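The odds-and-ends drawer, and a blue brush

I have been meaning to sort out the drawer under the kettle since we moved in, and on Tuesday I ran out of excuses. It was raining, the football was off, and Danang had gone to Tambunan for the day with the car. So I made a pot of tea, pulled the whole drawer out and tipped it on to the floor. What a racket!

You know the sort of drawer. Ours had takeaway menus, three keys for locks I can't remember owning, candle stubs, a tape measure, and 400 elastic bands (all right, I didn't count them, but it felt like it). There was also a receipt from Arnuditz for a lampshade we took back in May, which I kept because I'd been told to, and then kept some more because it was in the drawer.

My rule this time was to put things with the other things you'd use them with. Sugeng Liew swears by it and her kitchen is a joy, so I thought I'd give it a go. Menus by the phone, candles by the matches, fine. Where I came unstuck was with the oddments, the small plastic bits that don't go with anything at all.
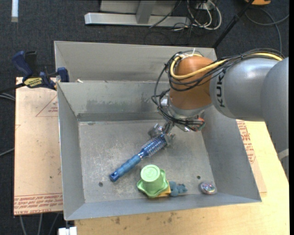
I've got a soft spot for that kind of jumble, I must admit. A blue brush with a ribbed handle, a light green cup, something lumpy that might be modelling clay, a little shiny disc the size of a bottle cap... put any of those in front of me and I'll find a reason to hang on to it. The brush especially, as it's got a hole in the end and could go on a hook. I love anything that can go on a hook! I put a row of them up inside the cupboard door last winter and they're still my favourite thing in the house.

Plastic cups are my real weakness though. Syahrul came round for lunch and counted nine in our cupboard, none of them matching, and we don't have any children. Good for rinsing paintbrushes, I told him. He asked when I'd last painted something. Rude, but I've let five of them go to the charity shop on the corner, so he can't say I don't listen.

Anyway, the drawer. It took me until gone four, with a long break for toast, and it now shuts without a shove from my hip. I lined the bottom with a bit of old wallpaper and used the lids of two shoeboxes to divide it up. The elastic bands have a jam jar. The keys are still in there, in an envelope marked KEYS, and I'll try them in the shed next time I'm down that end of the garden.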